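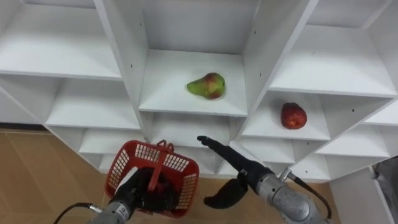
Birsen Çetinkaya
Sachbearbeitung Anwendungsbetreuung, Standort Teten

Störung: Bestellmodul Fludix übermittelt keine Obstbestellungen
Status: in Bearbeitung

Am 6. Juni meldete die Abteilung Empfang, dass die wöchentliche Obstbestellung im Modul Fludix mit der Fehlermeldung 29 abgewiesen wird. Betroffen sind die Positionen Äpfel und Birnen. Getränke und Büromaterial werden ordnungsgemäß übermittelt.

Die Prüfung der Stammdaten ergab, dass beide Artikel seit der Umstellung im Januar ohne Mengeneinheit geführt werden. Der Lieferant Brelport nimmt Datensätze ohne Einheit nicht an. Die Einheit »kg« wurde nachgetragen und die Bestellung erneut ausgelöst — ohne Erfolg, Fehlermeldung unverändert.

Der Vorgang wurde an Issahaku (Schnittstellenbetreuung) weitergeleitet. Bis zur Klärung sind Bestellungen bis 100 Euro schriftlich über das Formular 5 einzureichen. Eine Rückmeldung der Schnittstellenbetreuung steht aus.

Zuletzt bearbeitete Vorgänge
Kostenstelle in Fludix nicht auswählbar
Lieferschein Brelport doppelt verbucht
Passwortrücksetzung Standort Teten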